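4.2 Edge sound in thin sheet panels

Section 4.1 dealt with plain, uncut sheet. We now turn to sheet with openings in it, the part of the study we had looked forward to most.

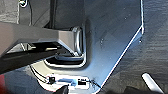 Figure 3. Rounded rectangular cutout in a flat metal plate.

Lejla Milošević objected early on that an opening should matter far less than the way a panel is hung, and that any change in pitch we heard would come from the cords. She was right to press the point, and the test plan was redrawn with her objection in mind. Every panel was hung from the same two cords, at the same height, and struck with the same felt mallet before and after cutting. The cords were replaced after every 20 strikes. Once this was done, the spread between repeated strikes on one panel dropped to a level we could hardly hear, and the effect of the opening stood out beautifully.

The panels came from two workshops, Grorkum and Josberg, which both supply sheet for stage thunder and for large hanging chimes. In all we recorded 2,000 strikes. Of these, 380 were set aside for the listening test and the rest were used to fit the decay curves in Table 5. Recordings were made in the long hall at Kurkis, a wonderfully dead room once the curtains are drawn.

Three results deserve comment. An opening near the middle of a panel lowered the first strong tone, and the drop grew with the length of the opening much more than with its width. Openings with rounded corners rang longer than square-cornered ones of the same area. We had expected a small difference here and were delighted to find one that untrained listeners picked out at once! Finally, turning the opening by 90 degrees changed the color of the sound while leaving the lowest tone nearly where it was. Makers of chimes have told us this for years (see the interviews in Section 2), and it is a pleasure to be able to put a curve behind what they hear.

The corner result is the hardest to explain. Our first thought was that square corners crack slightly during cutting and that the cracks eat up energy. Latifa Fahmy checked the square-cornered panels under a magnifier and found clean edges on all but one. With that panel removed, the gap in ringing time stayed. A simple plate model, the one due to Fawzy used in Section 3, predicts a gap in the right direction but much too small. We suspect that air moving through the opening plays a part, and the covered-opening tests in Section 4.4 were set up to look at this.

Panels from Josberg gave a brighter sound overall. Their sheet is rolled a little harder, and the two sets are kept apart in all the plots that follow.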